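September, late, nearly midnight
posted by the owner of this diary

Search this diary Go

Can't sleep so writing. Back from Notcombe at four, bus late, feet done for. Six days of walking and I still have not written up a single one of them properly, so this is going to be a heap. Sorry, future me.

First thing. The swimming. That is the whole reason for going and I've hardly put a word down about it. The tidal pool at Notcombe is 45 strokes long if I'm calm and a lot more if I'm not. Morning one I was not calm. Went in off the steps like an idiot, no warm up, got the cold right in the teeth and did that awful dog paddle with the chin up. Old ladies gliding past me. One of them said "breathe out, love" and went on by, and that was the best coaching I have had in my life.

Breathe out. I'd been holding it! Years of this and I hold my breath when it's cold. So morning two I hummed. Walked in humming, hummed till my shoulders were under, and it was fine. Cold, still horrible, but fine. Hummed the tune from the Nodo ad because it was the only thing in my head. Will now never be free of it.

Morning three, rain. Went in anyway. Rain on the sea is the nicest thing, all those little pins. Couldn't see the far wall. Swam till I touched it, slimy, turned, came back. Nobody else in except a man in a wool hat who kept to the shallow end and talked to himself, or to me, couldn't tell.

The guest house. Sezer, it's called, blue door, up the hill past the chapel. Room at the top, 2 windows, one of which opens. Radiator that knocks. I liked it a lot. Breakfast was eggs or eggs. There's a shelf of swollen paperbacks on the landing and I read most of one about a lighthouse, last chapter missing, somebody had torn it clean out. I've decided he marries the sister. Hot water good before seven and useless after, learned that the sticky way with salt in my hair.

Day four I did the cliff walk over to Dallness, which everyone says is easy. Everyone is a goat. There are 261 steps down to the cove, it says so on a board at the top, and then you remember they're also 261 steps up. Ate my sandwich at the bottom, cheese and the last of the pickle. Sat on a flat rock for ages. Tide out, everything ticking and popping the way it does. Found a pool with a crab in it the size of my thumbnail who was very angry about my thumbnail.

Didn't swim at Dallness. Wanted to. Stood there with my boots off and the water up over my ankles and the pull on it was strong, you could feel the shingle going out from under your heels. On my own, no one up on the path. Put my boots back on. Sulked the entire way up. Still think it was right, still a bit cross about it. That's the thing I keep going back to, more than the good swims. I used to just go in. At twenty I'd have gone in and not even thought of it till after, if then. Is it sense or am I getting timid? Mum would of said sense. Mum also never swam out of her depth in her life.

Don't know. Leave it.

Day five knees. Stayed in town. Bought stamps, a bun, another bun. Sat in the shelter on the front and watched the sailing kids go over one after another, tiny boats, big shouting woman in the launch. They looked so happy being wet. Postcard to work saying weather mixed. Had the soup at the harbor place, too salty, ate it all. Then a very long bath with not enough hot in it (after seven, see above).

Last morning was the best swim. Flat calm, gray on gray, no line between the water and the sky. I did four lengths without stopping. FOUR. Never done that in the sea. Counted under my breath and lost count on the third and just kept on going, and when I touched the wall I wasn't even puffing much. Floated on my back after with my ears under, listening to that crackle. Gulls. A bell off somewhere. Could have stayed till lunch if I hadn't had a bus to get and a room to be out of by ten.

Got out, hands like fish. Couldn't do my buttons. Drank the whole flask standing up in the wind and burned my tongue and didn't care. It's the after that gets me, that hour when you're all lit up and could be nice to anybody. I was nice to the bus driver. I was nice to a pigeon.

Fare home was more than I'd thought. Number 192, the slow one, goes round every village there is and stops for sheep. Slept with my face on the window. Woke up with the print of my zipper on my cheek.

Then home. Flat smelled shut up. Opened everything. Milk had turned, obviously. Post was all bills and one seed catalog. Put a wash on, put another on, ate toast over the sink. Put some things away and left the rest where they were. It's always strange coming back, isn't it, everything just where it was but a bit smaller. Stood in the kitchen for a while with my coat on. 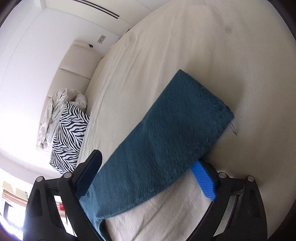 Teal on beige. Threads coming off the end.

Want a proper swimming robe for the winter, I think. One of those big ones with the hood. Silly money. The women at the pool all had them and went about like monks. But I did get so cold changing on that last morning, hopping about on one leg on the wet concrete, and if I'm really going to do this through to spring I'll want something. Could make one? Two old bath towels and a seam up each side, hole for the head. Can't be hard. (It will be hard. See: curtains.) Need strong thread and the good scissors, which are in the drawer with the batteries or else they're not anywhere.

Other things to do, before I forget

ring dentist
rinse goggles, they stink
new strap for left boot
find out if the town baths do early mornings now
water the fern, say sorry to the fern
lighthouse book, look for it at the libary, need that last chapter

Oh and I never wrote down the fog. Night of day three, after the rain. Woke at some stupid hour and couldn't see the street lamp across the road, just a smear. And the horn going. Long one, gap, long one. I lay there and should have been annoyed but I wasn't a bit, I felt about six years old and completely safe. Went back to sleep in the middle of one.

Already looking at dates for next year. Same room if I can have it. I'd go back to Dallness too, with someone, on a still day, and get in this time. Or go down and look at it and see.

Shoulders ache. Good ache. Second wash has finished and I can hear it sitting there wanting to be hung up. Five more minutes. Salt still in my ears I think, everything sounds like it's next door.

Right. Washing, then bed.

older entry | newer entry
Contact | Copyright the author, please ask before copying | Back to top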